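Practice on the Pretend Table First

My father built birdhouses, and he built every one of them twice. The first was made of cereal boxes and tape, and he would hold it up against the tree, squint at it, and go back inside to move the door. I thought this was a terrible waste of an evening. I think about it now nearly every time I go down to the shared workshop on Naststead, where a few of us have been trying since last winter to build a robot arm that can handle small lab boxes for the science club.

I want to make the case (gently, because I know some of you at the workshop disagree, and I still want to borrow your clamps) for doing as much of a build like this as you can in simulation before you cut a single bracket. We wrote our scene in a little program we call Stitgate, and we gave it a table, an arm, a perforated board and three tip boxes with their lids up. Somebody even gave it a lovely tiled floor, which the arm has no use for at all, and I would not part with it.

Simulated views of the table, the boxes and the arm:
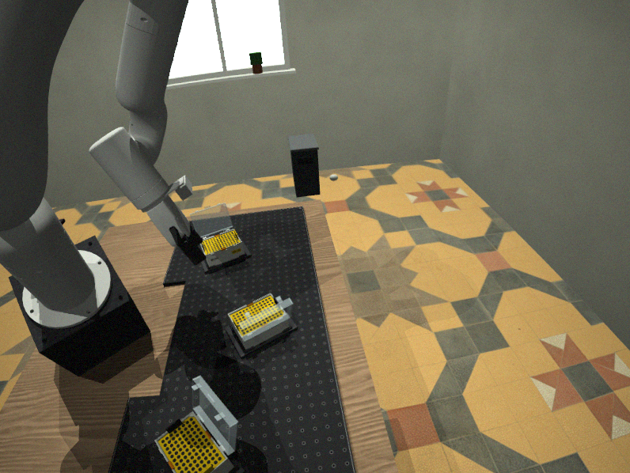
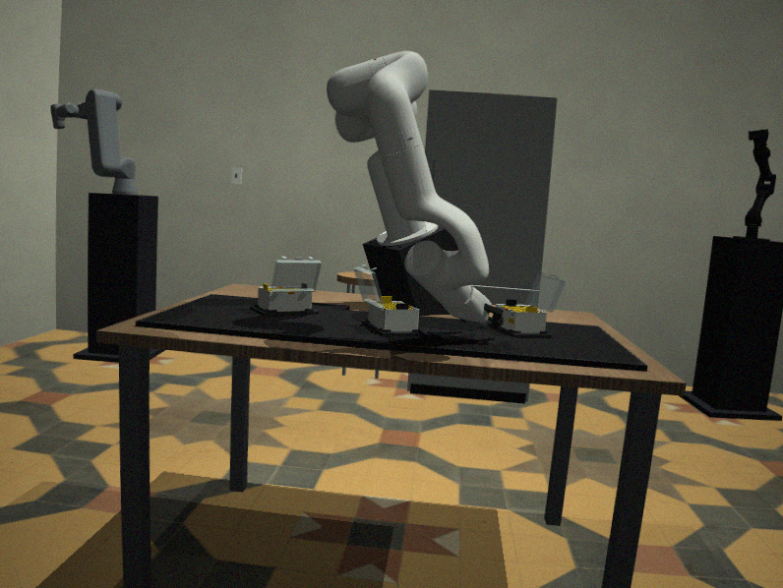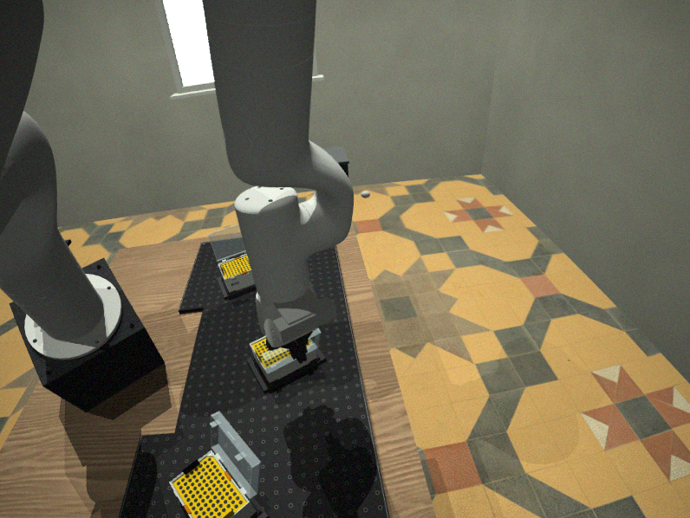
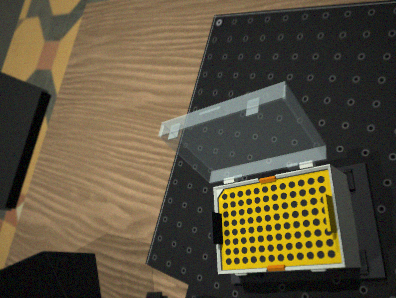 By Ravindran Menon
Posted February 16, 2021

The complaint I hear most is that a simulation teaches you to be good at simulations. There's something in that. A drawn lid weighs whatever you tell it to weigh, and no drawn table ever had a short leg. When we tried our first real gripper, a kind loan from Novholm, the fingers slid on the plastic in a way the program had never once suggested, and I went home rather quiet.

But consider what we had already learned by then! We had run 1,444 pretend reaches, and a good many of them ended with the wrist leaning on a lid that it should have gone around. Each of those cost us a few seconds and a groan. On the bench, each one could have cost a box, or a motor, or the goodwill of whoever was using the next table. An open lid takes up a surprising amount of room when you're coming at it from the hinge side, and I'm glad I found that out sitting down with a cup of tea.

There's the matter of who gets to help, too. Only one person can really stand at a bench with a screwdriver, while the others hold flashlights and offer opinions. With the scene on a screen, the younger members could shift a box, turn it a little and run the whole thing again, and they did, for hours.

So my plea is a modest one. Bhat, our real arm, will be bolted down in March, and I expect it to embarrass us. Keep the pretend table going alongside it anyway, and when the real one does something odd, go back and put the oddness in.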